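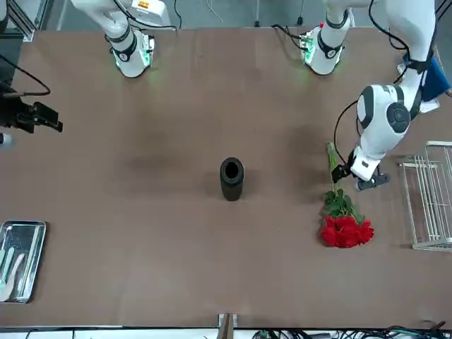
Chapter 4: What Things Are Worth

I bought my first piece of furniture with my own money in a town called Grinditz, and I overpaid for it so badly that I've been teaching economics ever since. Price is what the seller asks. Value is a much slipperier business, and it's going to keep us busy for the whole of this chapter. Take a brown tabletop with darker smudges and scuff marks on it, a good many of them near the middle. A dealer will knock money off for every mark, while a buyer with three small children will be delighted, as there's one less thing to worry about! Same table, same marks, two quite different sums in two heads.

July, posted by the course author

Economists call the most you'd be willing to hand over your reservation price. Mine, on that day in Grinditz, was far too high, and the seller could see it on my face. When you pay less than your reservation price, the gap between the two is your consumer surplus (a dreadful phrase, but you'll need it for the exercises). We'll draw it as a triangle in section 2 and then spend a while arguing about whether the triangle means anything.

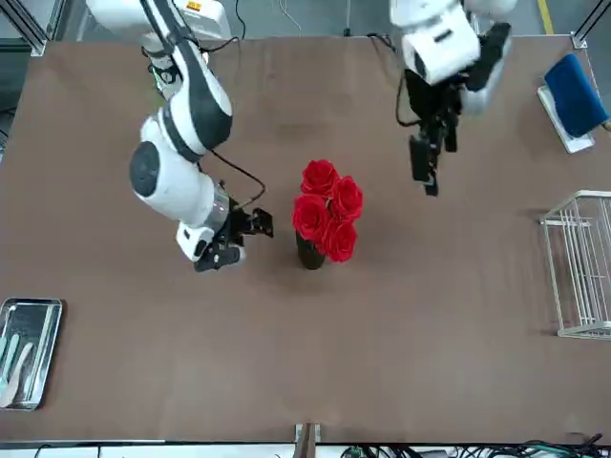

Timing matters as well, and students often leave it out. A grower outside Lotora told me she sells 3440 stems in a good week, and that a stem left over on Saturday evening is worth next to nothing to her by Monday. Put four red roses in a small dark vase, packed in close together, and ask what they'd sell for. You can't answer until I tell you the day, the hour and how many other stalls are open — and even then you'd want to know whether anyone in the street had forgotten an anniversary. Goods that spoil have prices that move quickly. Goods that keep, like tables, can sit in a shop for years at the same silly figure.

Before you read on, have a go at this. Think of 5 things you own and write down the lowest sum you'd take for each. Then write down what you'd pay to buy the same thing tomorrow if it vanished. Most people find the first column is higher, and we'll come back to why when we visit the auction rooms at Teltton.

We use cookies to remember your place in the book. Accept | Settings

© Zepeda Open Textbooks | Contact us | Back to top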